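Plarneren Support
Ticket 976: Hikby collar reports barking while dog is asleep
Product: Hikby activity collar, Troker base station
Category: Bark detection / false events
Status: Resolved
Opened: Wed 28 September
Assigned to: Chaminda Bhuiyan

Customer report

Collar logs bark events overnight when the dog is not barking. Dog is a neutered male beagle mix, age 3, named Martinelli. He sleeps in a crate in the hallway. Customer sleeps in the next room with the door open and has heard nothing. The app shows between one and four bark events most nights, usually after 2 a.m. Daytime events look correct. The customer is working with a trainer on separation barking and uses the nightly total to judge progress, so the false events are a problem for the training log.

Customer has already restarted the collar, reinstalled the app, and moved the base station from the kitchen to the hallway. No change after any of these.

Initial questions and replies

Collar firmware: current.
Base station firmware: one version behind.
Sensitivity setting: High.
Second collar or tag worn at the same time: yes, a flat collar with a license tag and a rabies tag.
Other pets: one cat, no collar.
Crate type: wire, with a removable tray and a fleece pad.
Coat: short. Neck fit checked with two fingers under the strap, fit is snug but not tight.

Log review

The collar decides on a bark from two inputs, throat vibration and sound level. On High, a strong reading on the vibration side is enough to log an event even if the sound level is low. All of the overnight events in the uploaded log have a strong vibration reading and almost no sound. Real daytime barks in the same log have both.

The overnight events are also short. A bark from this dog in the daytime log has a rise and a slow fall. The overnight ones are a single sharp spike, sometimes two close together. This pattern fits a hard object striking the collar housing. It does not fit whining, growling, or a dream bark, which would show some throat movement before and after.

Step 1. Update the base station

Customer updated the base station and left everything else unchanged for one night. Three events logged, same pattern. Firmware ruled out as the cause. Leave the update in place.

Step 2. Remove the flat collar at night

Customer removed the flat collar with the tags at bedtime. One event logged, at 4:12 a.m. Fewer events, but one night is not enough to call it. Customer asked to repeat. Second night without tags: two events. Tags may contribute but do not account for all of it.

Note to customer: an ID tag should go back on in the morning before the dog goes outside.

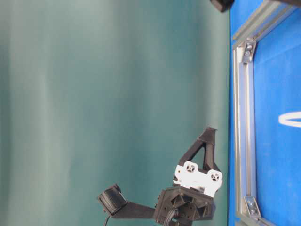
Step 3. Take the dog out of the crate

Customer let the dog sleep on a bed in the same hallway, crate door shut, tags off. Zero events. Repeated the next night with tags on. One event, weak, below the level of the others. The crate is the main source.

Customer then watched the dog settle in the crate in the evening with the live view open in the app. When he circles and lies down with his head toward the door, the collar housing knocks against the wire. Each knock gave a spike on the live view. Two of them were logged as barks.

Step 4. Change the sensitivity and collar position

Instructions sent:

Set sensitivity to Medium. On this setting both inputs are needed before an event is logged.
Rotate the collar so the housing sits under the throat, centered. Customer had it turned to the left side.
Run the calibration again after moving it. The dog must be calm, standing, and indoors. Calibration takes 30 seconds and has to be repeated if the dog barks during it.
Place a folded blanket or a crate bumper along the door side. Skip this if the dog chews bedding.

Result

Customer reports three nights in the crate with tags on, zero false events. Daytime barks are still logged. Customer compared the app with a phone recording made while she was out for groceries and the two matched, except for one low "woof" that the app missed. This is expected on Medium and was explained to the customer.

Cleaning up the old data

Customer asked if the false events can be deleted. They can be marked one at a time in the app: open the day, press and hold the event, choose Not a bark. Marked events drop out of the nightly total but stay in the export. There is no bulk option. The trainer should be told that totals recorded on High are not comparable with totals recorded on Medium.

Internal notes

Third ticket of this type since April. All were wire crates with sensitivity on High. The setup guide recommends High for small dogs and does not mention crates. Sent to documentation with a request to add a line on the sensitivity page.

Ticket closed with customer's agreement. Reopen if overnight events return on Medium.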